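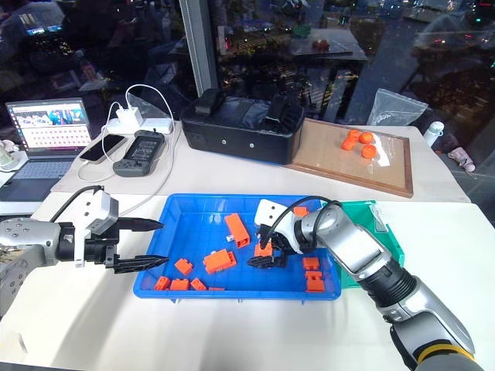

Coffee with a stablecoin skeptic

I met the head of compliance at Distine in the Brarnevside office at four in the afternoon, and we were arguing before I got my coat off. I'd asked whether the state's new licensing rules for stablecoin issuers would kill the little guys. "Some of them, sure," she told me. "If you can't show me your reserves, why am I holding your coin?"

Fair enough! But the fee for a small issuer jumps from $200 to $700, and the monthly reserve report is new too (she groaned at that one).
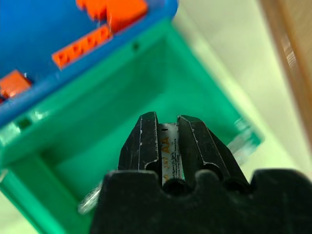
Reserves are where she really got going. She used to audit for Sheehan, and she says she read more than 1000 pages of bank letters there in one winter. "People want a number on a website. I want to see the account." I told her I think of it as reaching into the bin yourself, like that black gripper with the pale wear marks on its fingers, and she laughed and said her own hands looked worse by spring.

Would she buy any of the coins she reviews? "Two of them. I'm not telling you which." We moved on to the Gustotdale pilot, which pays city vendors in tokens starting in October.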